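Pimisden Cell Review, Minutes
Held in the upstairs room, 8:30 a.m. Monday
Chair: Hendrik Le Roux
Present: cell operations, maintenance, controls, safety. Apologies from purchasing.

1. Minutes of the last meeting
Accepted with one correction. The spare finger plates were ordered through Endetti and not through Huken as recorded.

2. Fault on the board cell
Hendrik went over the events of Thursday afternoon. During the memory removal task the arm stopped with a force limit fault while gripping the second module. The operator cleared the fault from the pendant and pressed resume. The arm then moved sideways before it retracted, with the jaws still closed. One clip was cracked and the module was bent. No one was inside the cell and no one was hurt.

The log shows 38 N at the wrist when the fault tripped. The limit for this task is supposed to be 8 N. Controls found that the limit had gone back to the default value when the Hayashi controller was restored from backup earlier that week. The restore was not written in the cell log, so the afternoon shift had no reason to check.

Maintenance asked whether the mounting board could have shifted. It was measured on Friday and is within tolerance. The damaged clip has been replaced. The processor socket and the drive holder were checked at the same time and need no work.
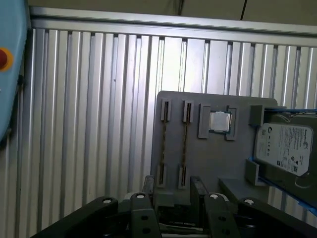 3. Resume after a fault
Long discussion. At present the resume button picks up at the next point in the program, wherever the arm happens to be. Safety wants it disabled for all force faults. Operations said this would cost too much time on the drive task, which faults often for minor reasons. Agreed to disable it for the memory and processor tasks now and look at the drive task next month. After a force fault on those two tasks the operator is to open the jaws by hand control, back the arm straight out, and restart from home.

Hendrik will rewrite the fault card. The old card still says "press resume" at step 6 and is to be taken down today.

4. Emergency stop
The operator said she did not use the emergency stop because the move was over before she could reach it. Safety accepted this. The stop was tested on Friday and worked. There was a request for a second button at the loading side. Huken to be asked for a price, including wiring.

5. Backups
Controls to add the force limits to the restore checklist and to compare them against the printed sheet before the cell is released. Any restore goes in the cell log with initials. The file from before the fault is saved under job 1510 and should not be overwritten.

6. Other business
The blue tape in the drive holder is lifting on another of the boards. Maintenance will replace it when the cell is next down.
Key to the tool cabinet is still missing.

Actions
Hendrik Le Roux: new fault card, old card removed
Controls: resume change, restore checklist
Safety: quote for second stop button
Maintenance: tape, spare clips for stock

Cell stays at reduced speed until the first two are done. Meeting closed at 9:20.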